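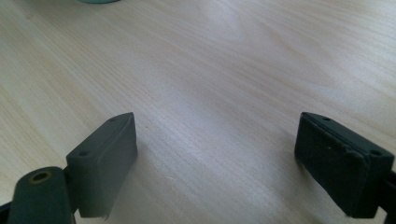

By the equipment desk, Girley
Page last updated January 14, 2018

About Girley

We help small shops, school labs and packing rooms decide whether to buy automation, and quite often we tell them to wait. We don't sell robots. We don't take a cut from anyone who does. You pay us a flat fee, we read the quote, and we write back in plain words what we think you are being sold.

The company started over a quote. The shop we worked for at the time was offered an arm and a gripper at a price that looked fine. Then the extras came in: mounting, guarding, training, a service plan, a second set of finger pads. The arm was the part everyone had talked about in the meetings. The rest was on page four, and we were the ones who had to find the money for it.

So we are a suspicious bunch, and we'd like you to know that before you call.

What we look at

Wear parts, first. Finger pads are dull, and few salespeople bring them up. But two pads on the same gripper can end up looking quite different from each other, one fairly clean and the other dull and frayed at the edges, with specks stuck to its face. Ask what a pair costs, who stocks them, and whether your own people can change them. If the answer is "they last for years," ask for that in writing.

Then hours. A quote from Brovholm last October allowed 20 hours for setup. Our client's own staff had already put in 50 before the first part was picked up, and none of that time was on the quote. We now add a line for staff hours to every budget we review, and clients usually don't like the number.

Then payback. We have read 544 quotes so far, and we have yet to see one where the seller's payback sheet included a slow month. Maybe yours will be the first.

What we won't do

We won't rank brands. We won't come to a demo and nod. A demo shows a machine doing what it was set up to do that morning – ask to bring a box of your own parts, the bent ones too.

Where we work

Our office is in Halwood, above the print shop. Most reviews are done by mail and phone. The Trịnh workbook, our budgeting spreadsheet, goes out free to any public school that asks. It has far too many tabs and we keep meaning to fix that.

Fees

A single quote review is $746, and that includes one follow-up call. Larger plans are priced after we've seen the paperwork. If your purchase is small enough that our fee makes no sense, we'll say so and send you the workbook's checklist tab.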